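5. Cuidado de manteles estampados y paños de microfibra

Esta sección se aplica a los manteles textiles lavables de la serie Korkono y a los paños Ollow suministrados con ellos.

5.1 Antes del primer uso

1. Retire el mantel del embalaje y extiéndalo sobre la mesa con el estampado hacia arriba.
2. Centre el dibujo y alise los pliegues desde el centro hacia los bordes.
3. Compruebe que la caída sea similar en todo el contorno.
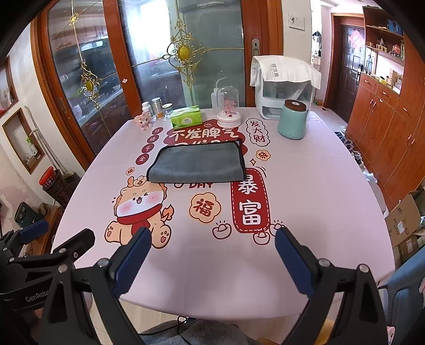

Fig. 5-1. Mantel rosa pálido con motivos del Año Nuevo chino.

Nota: los tonos claros muestran antes las manchas de té y salsa. Trátelas antes de que se sequen.

5.2 Limpieza de manchas recientes

1. Humedezca el paño con agua a 40 °C como máximo y escúrralo.
2. Presione sobre la mancha sin frotar.
3. Aclare el paño y repita hasta que deje de transferir color.
4. Deje secar la zona antes de volver a poner la mesa. 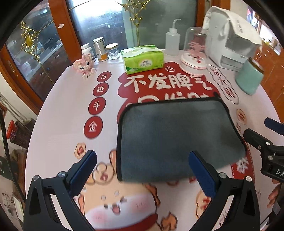
Fig. 5-2. Paño de microfibra gris extendido sobre el mantel.

Precaución: no aplique lejía ni disolventes sobre las zonas impresas.

5.3 Lavado y planchado

1. Lave el mantel por separado, del revés, con un programa para prendas delicadas.
2. No llene el tambor por encima del 70 % de su capacidad.
3. Planche por el revés a baja temperatura.

Nota: lave los paños sin suavizante, que reduce su absorción.

Para pedir paños de repuesto, indique la referencia Ciltier 39.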